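Rules for Robots: Why Even Clever Machines Need Good Manners

Have you ever been told not to run near the pool, or to look both ways before you cross the road? Of course you have! Rules like those help everybody get along without bumps and bruises, and robots have to learn rules of their own (quite a lot of them, as you'll find out). When a robot is going to work in somebody's home, the people who build it sit down and write a long list first. The list for a helper robot called Kitine has 71 rules on it, and the grown-ups argued over nearly every one.

Many of the rules get their first try-out on a computer, in a pretend room with pretend furniture. It's a bit like a video game, except that the player is learning how to behave.

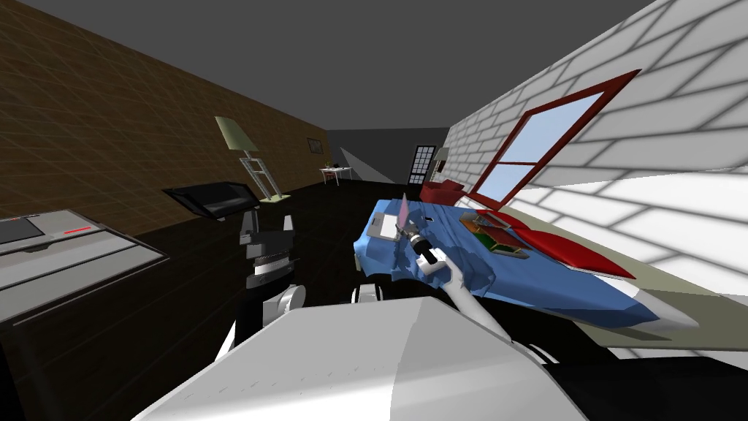
By Vitalii Didenko
Robot Safety Writer, Skerov Kids' Science Pages

A bedroom is a tricky place for a robot. Think about yours for a moment! There might be a rumpled bedspread, a little stack of books, a lamp, a chair, and all of those things are somebody's favourite something. So one of the very first rules is "know what you're reaching over". If an arm is going out across a bed, the robot should have worked out what is on that bed before it starts to move.

The next rule is about speed. Robot arms can be awfully quick, and quick is fine inside a factory fence where there aren't any people. At home it's a different story. Kitine's arms may travel no faster than 400 millimetres each second, and when a person comes close they have to slow right down to 55. That's slow enough for you to step out of the way and still have time to say "excuse me".

Then there's the squeezing rule, my own favourite. A robot's hand is often called a gripper, and a gripper has to know how hard to hold on. Try it yourself with a ripe banana, then with a wooden block. You changed your squeeze without thinking, didn't you? A robot has to be taught.

My friend Syahrul Sinaga tests robots at Oleck, and she does each test again and again with small changes. She moves the chair a little, or dims the lamp, or puts a book somewhere silly. For the squeezing rule alone she ran 815 pretend tests, and she wrote down the bad ones just as carefully as the good ones, so the next person could learn from them.

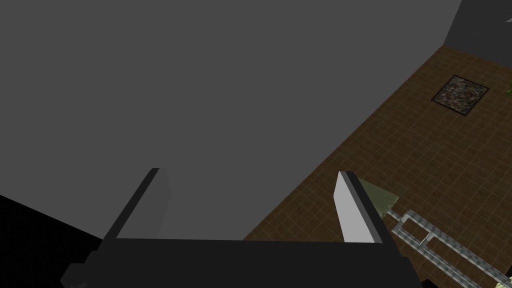 What should a robot do if it isn't sure what something is?

It should stop, keep its arms still and ask a person for help. Guessing is against the rules, even if the guess would probably be right.

There is one more rule you should know, and it's for people. Every home robot should have a big stop button that's easy to reach, and everyone in the house should be shown where it is, kids included. You don't need a special reason to press it. If something feels wrong, press it and go find a grown-up.

Maybe you could write some rules for a robot in your own room. What colour would the stop button be? Would the robot have to knock first?

14 comments | 38 shares

Contact Skerov Kids' Science Pages | © Skerov | Back to top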